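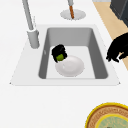

Low End, Long Throw: Setting Up Sound for Villwood

Aminu Tijani has been system engineer for the Villwood festival for as long as it has had a second stage. The event moves a short distance this March, from the lower meadow to the old gravel works at Pulham, and most of his winter has gone into working out what the new ground will do to the sound.

"People ask about capacity and parking," he says. "My question is what the low frequencies hit first."

At the meadow they hit a line of trees and very little else. Pulham is a shallow bowl with a hard face on its north side, and the first set of predictions showed a strong return from that face arriving back at the mix position late enough to be heard as a separate event. Tijani turned the main stage by 52 degrees from the position on the original site plan. The reflection still exists, but it now lands on the service road.

The main hangs are conventional line arrays. The subwoofers are where he has spent the money. Each side used to have its own stack, which gave a loud strip down the middle of the field and weak patches to the left and right of it. For Pulham there will be 64 cabinets in a single arc across the front of the stage, delayed electronically from the center outward.

"A left and right stack is easy to rig and easy to explain to a promoter," he says. "It also means that someone standing ten steps from their friend is hearing a different kick drum. I stopped accepting that."

The arc has costs. It takes up the space in front of the stage where photographers normally work, and it puts a lot of energy on the stage itself unless some of the boxes are turned to face backward. One cabinet in four will be reversed. Tijani expects complaints from drummers in any case. 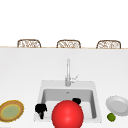

Delay towers are the next item. There were two at the meadow, and he asked for four at Pulham and was given three. The third stands off the center line, behind the food area, where the ground drops away and the main hangs lose their line of sight to the audience. Timing for all three will be set by measurement on the morning before doors open and then adjusted as the air warms up.

"Sound moves faster in warm air. If you align at 10 in the morning and leave it, by late afternoon the towers are late relative to the mains. It is a small error, but you can hear it on a snare."

The second stage, Kaimal, is programmed mostly with live electronic acts and sits 800 feet from the main stage. That is closer than he would like. The two stages face away from each other, and the schedule has been written so that the loudest sets do not overlap with anything acoustic. He credits the booking team for agreeing to this, and adds that the agreement took several meetings.

Clultine, the small tented stage, has moved the furthest from its old place in the layout. Last year it was near the entrance and picked up noise from the gate. At Pulham it goes behind the remaining bank of spoil from the gravel works, which Tijani describes as the best acoustic barrier he has ever been given for free. The tent will run on a modest point-source system with two subwoofers.

Noise limits are measured at the nearest houses, over a rolling 15-minute average. The front-of-house position will have a live readout from the remote microphones, and visiting engineers get the figures on a screen beside the desk. Tijani prefers that to walking over and telling them.

"Most of them mix to the number if they can see it," he says. "The ones who don't, I have a limiter."

Rigging starts on the main stage, followed by Kaimal – the tent needs only half a day. The subwoofer arc goes in last, after the barrier is fixed, and the final spacing will depend on where the barrier feet end up. He has drawn three versions of it and expects to use the second.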